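Why is the flight longer going west, and does the crew really sleep?

Community Help > Air travel > Long-haul

Posted by Gurkley_Flyer

Hi everyone! I have my first really long flight coming up in October and I'm so excited I've started reading timetables for fun. Two things puzzle me and I'd love to hear from people who know.

First, my outbound leg is scheduled for quite a bit less time than the one coming home, even though it's the same two airports and (I think) the same type of airplane. Going out we head east over the Pacific, coming back we head west. Is that all wind? Can wind make that much difference on something that heavy?

Second, my brother says there will be four pilots on board and that two of them go to bed. Is he pulling my leg? And if it's true, where do they go?

Bonus if anybody can tell me what to do with myself for that many hours. I'm in an economy window seat toward the back, and I have already been told I picked wrong!

Belmiro Quintela

Oh, you are in for a treat! Yes, it's wind, and the difference surprised me too when I first got into this. The jet stream at cruising height blows mostly from west to east, and in winter it can be ferocious. The airplane flies through the air at pretty much the same speed either way, but the air itself is moving over the ground. Head east and you get carried along. Head west and you're walking up the down escalator the whole way.

I keep a little log of every trip (64 long-haul flights so far, yes, my family has opinions). On one route I fly a lot, the eastbound leg once came in with a ground speed on the seatback map that I had to look at twice, and then on the way home we seemed to hang over the same patch of ocean all through dinner. Same airplane type, same airline, days apart.

What I love is that the route changes too. Dispatchers look at the forecast and pick a track that catches the tailwind or dodges the headwind, so the line on your map may bend a long way north or south of what you'd draw with a ruler. A longer path over the ground can get you there sooner. Watch the map on both legs and compare, it's great fun.

One small thing on timetables: the hours printed are gate to gate, so they include taxiing and a bit of padding. Don't worry if the captain announces a shorter number after you board.

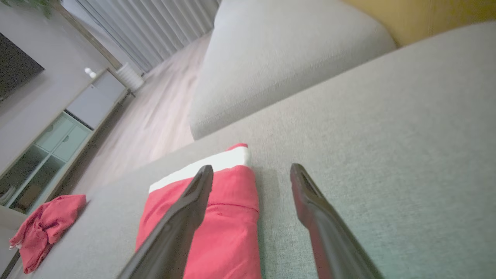

Dalisay wants to know whether the shorter path over the pole wouldn't beat all of this anyway, wind or no wind. Sometimes it does! It depends on the city pair. Polar tracks are great between places that sit on opposite sides of the top of the globe, but they need extra planning for cold fuel, for radio coverage, and for which airports you could divert to. For a Pacific crossing between mid-latitude cities you'd usually go high on the map but nowhere near the pole itself.

Now, your brother. He's right! On the really long ones there are often four pilots, because there are limits on how long anyone can be on duty at the controls. They take turns. On many wide-body jets there is a rest area with bunks, sometimes up behind the cockpit above the cabin ceiling, and the cabin crew have their own one, often toward the back. You'd walk right past the door and think it was a closet. All the pilots are normally up front for takeoff and landing, or at least whoever the airline's rules call for.
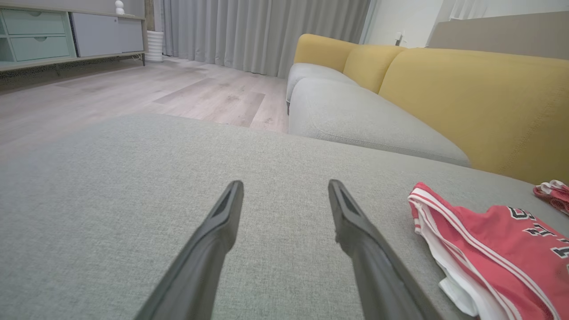 The rest periods are worked out before departure, and on a very long flight each pilot may get a decent stretch of real sleep. I chatted with a first officer in a terminal once, and she said the hard part was choosing between first break and second break. First break, you aren't tired yet. Second break, you're tired but everyone wants breakfast.

As for your window seat, you did not pick wrong! If you're on the side away from the sun you may get hours of soft light and no glare. Get up whenever your neighbors do, drink more water than you think you need, and set your watch to the new time as soon as you sit down. Please come back and tell us both ground speeds!

Muvdale

Its wind. Also the earth spinning has nothing to do with it before someone says that, the air spins along with it. Bring a neck pillow.

Kedeck

Agree with Belmiro on nearly everything, but I'd add that four isn't guaranteed. Some long flights go with three. If you're curious, ask a flight attendant when the cabin is quiet, they're usually happy to talk about it.

On passing the time, I split the flight into 6 chunks and give each one a job: meal, movie, sleep, walk, book, movie. Works for me every time. Enjoy it!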